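Automation and Room Work at Grellside: Student Project Report
Submitted by Noman Rajput 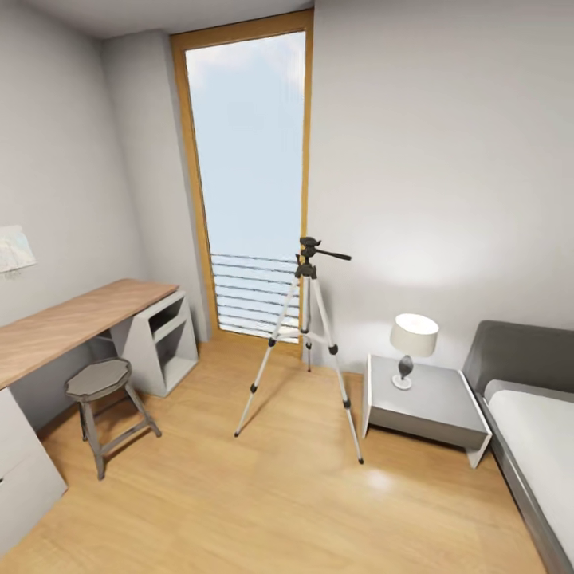 Jadoon told me at our first meeting that the room staff would accept any machine as long as somebody asked them where it should go first. I put that remark at the start of my notes and came back to it often.

Grellside rents furnished rooms and has 43 of them. Before a room is listed, a worker checks it, fixes the layout and takes the pictures. The company is moving part of this job to software called Plumuretti, which works on simulated bedrooms with a desk, a bed, a nightstand and so on. It plans where a mobile robot can pass and where a tripod can stand between the furniture. My project asked what this changes for the workers.

Method
I spent 8 days at the site and interviewed two room checkers and two planners. I also sat in on the Thursday meeting.

Findings
The checkers now do less carrying and more screen work. They go through the planned positions and correct them. A stool pulled out from a desk or a lamp left on can mean a plan has to be redone, and that time is not logged anywhere. Both checkers said they wanted it logged.

The planners liked the new setup better. They used to wait for notes from the rooms and can now start in the morning.

Pay has not changed. Job titles have not changed either, which one checker brought up twice. Training was a single afternoon at the Altley office.

Limits
I did not see the robot used in an occupied building, and four interviews is a small number.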